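Blaue Schüssel auf weißem Tisch: was hilft gegen Abrieb und Flecken?
06/10/2018, von tellerrand_18

Hallo zusammen,
wir haben im Juli den Esstisch gegen einen weißen von Remden getauscht, 300 Euro, matte Oberfläche. Seitdem sehe ich jeden Streifen. Am schlimmsten ist es unter der großen blauen Schüssel, die bei uns eigentlich immer auf dem Tisch steht, mal mit Obst, mal mit Salat. Wenn ich sie verschiebe, bleibt ein grauer Strich zurück. Mit Spülmittel geht er nur halb weg. Hat jemand das gleiche Problem? Ich würde die Schüssel ungern in den Schrank stellen.

Farblich liegt sie zwischen Petrol und Blau, ziemlich tief und rund, innen dunkler als am Rand. 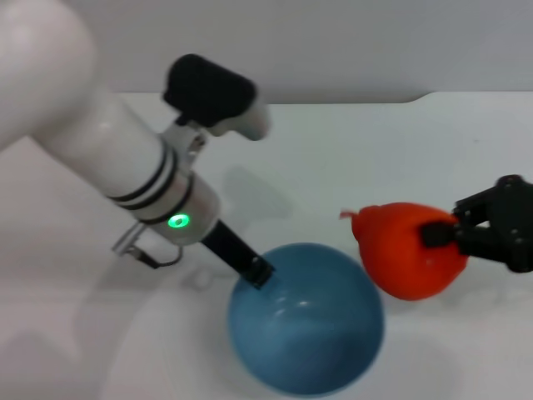 Blaue Schüssel auf weißer Tischplatte

Gekauft habe ich sie bei Kasten, Serie Roltum. Auf der Unterseite ist ein Ring, der sich etwas rau anfühlt.

---

krumenfrei
Der raue Ring ist die Ursache. Den kannst du mit nassem Schleifpapier abziehen, Körnung 4000 reicht aber nicht, das poliert nur. Fang gröber an und geh dann hoch. Danach gut abspülen. Bei meinen Müslischalen war nach zehn Minuten Ruhe.

---

Suppenkelle115
Schleifen würde ich lassen. Wenn du zu viel wegnimmst, kippelt die Schüssel, und ein Umtausch ist dann auch erledigt. Kleb drei oder vier kleine Filzpunkte drunter. Die kosten fast nichts und lassen sich wieder abziehen.

---

krumenfrei
Filz unter einer Schüssel, die ständig gespült wird? Der hält zweimal, dann schwimmt er im Becken. Wenn schon kleben, dann durchsichtige Silikonpunkte.

---

Suppenkelle115
Meine halten seit über einem Jahr. Ich spüle die Schüssel von Hand und stelle sie nicht ins Wasser. In der Maschine geht das natürlich nicht.

---

dorkgate_fan
Zu den Strichen, die schon da sind: Schmutzradierer, leicht feucht, ohne Druck. Vorher an der Tischkante unten testen, matte Flächen können davon glänzende Stellen bekommen. Wir haben den weißen Tisch von Dorkgate, da ging es gut. Wie das bei Remden ist, weiß ich nicht.

---

Suppenkelle115
Auf matt nehme ich nur Natronpaste und ein weiches Tuch. Der Radierer ist auch ein Schleifmittel.

---

tellerrand_18
Danke euch. In die Maschine kommt die Schüssel nicht, dafür ist sie zu hoch. Ich nehme die Silikonpunkte und probiere die Paste erst mal an einer Ecke aus. Ein Untersetzer wäre auch möglich, der sieht auf dem Weiß aber gleich wieder nach mehr Zeug auf dem Tisch aus.

---

krumenfrei
Achte darauf, dass der Ring fettfrei ist, bevor du klebst. Am besten mit Spiritus abwischen und über Nacht stehen lassen.

Kontakt | Impressum | © 2018 Alle Rechte vorbehalten | Nach oben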